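Season two of *Pillau* ended on that frozen harbor, and I've watched the finale three times already!
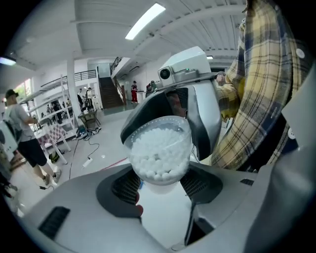

Bredton is the best town on TV right now. Its fake snow looks great, even if I suspect it's the same kind of small white foam balls as in that clear cup. Who cares — I shivered.

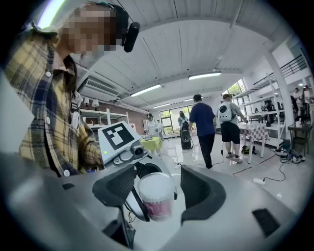 And please, give us 18 episodes next time. Eight felt stingy, and the Madberg plot needs room. I'll be there in June, snacks ready.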